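Nirdale Community Board > Events > Free work clothes day, Thursday

clodwood_mike
Flyer at the library says free office clothes for anyone job hunting, Thursday, 10 a.m. to 4 p.m. at the Montoya Center. "Over 200 outfits." Who is paying for this? The flyer names no sponsor, just Marion Buchanan as the contact. Last year's "free" coat day had a sign-up sheet and I got sales calls until spring.

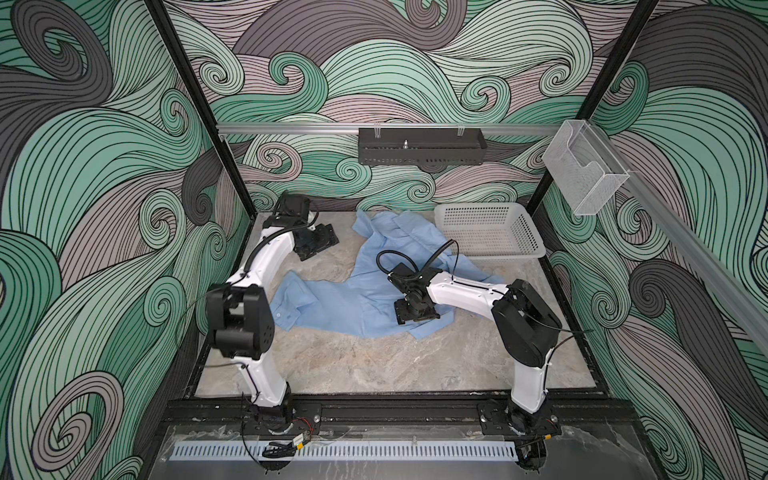

I'm also not sold on the 200. The coat day promised plenty too, and the racks were bare by lunch. If you have an interview coming up, don't plan your whole week around this.

gladys_y
Marion ran the school supply table in September and it was fine. No sheet, no calls. Gladys Yupanqui here, I use my real name.

stulberg998
Fine for backpacks. Clothes are different. Sizes matter, and so does wear.
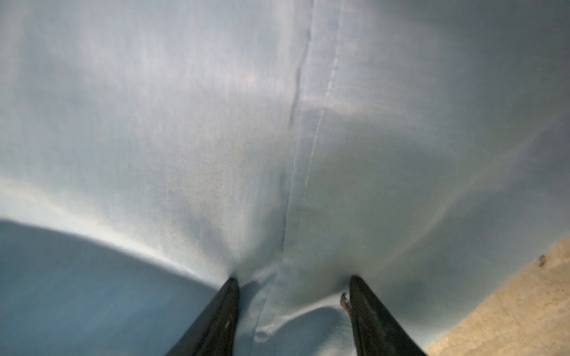

Donated stuff goes through a lot of hands before it gets to a table, and I want to know who checks it. I don't mean stains, any fool can spot a stain. Take pale blue cloth like this with a seam running down it. I'd pull on that seam before I gave it to a person for a job interview. Did anyone do that, for 200 outfits? I doubt it.

nidia.c
Shamim Tanoli is doing the checking. She did alterations for years. You could have called the center and asked.

stulberg998
One person, 200 outfits. Okay.

gladys_y
You could come help her. Just saying.

clodwood_mike
He has a point though. And the flyer still doesn't say who pays for the room.

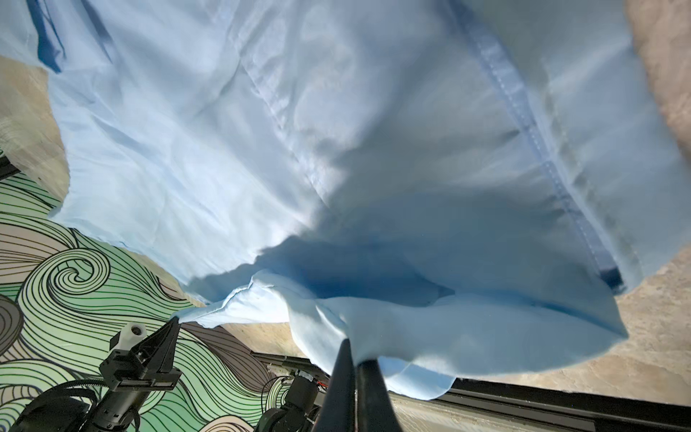
Re: Free work clothes day -- do you need ID?

yaneth_p
Yaneth Paucar, I'm on the front desk Thursday. No ID, no proof of anything, no sheet. The center isn't charging for the room. The limit is one outfit each until 2 p.m., then whatever is left.

clodwood_mike
Is the "no sheet" part in writing anywhere?

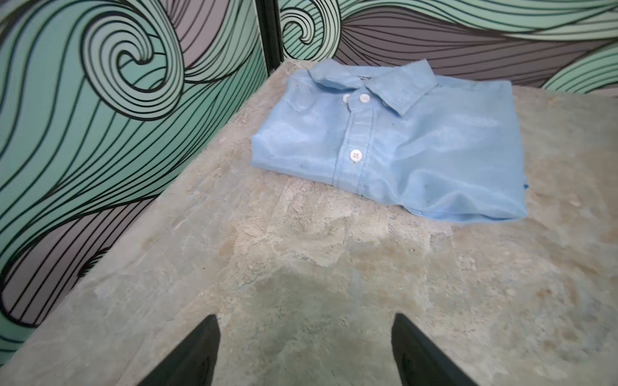
yaneth_p
I'll ask Marion to add it to the flyer. Men's shirts will be set out folded, collar up, so you can look before you pick one. On a light blue one like this the collar sits a bit rumpled, so give it a press at home before you wear it. White buttons, goes with any pants.

stulberg998
Will there be anything in tall? Never is.

yaneth_p
Some. I can't promise your size.

clodwood_mike
I'll stop by at 10. If I see a clipboard I'm walking out -- and I'll post about it.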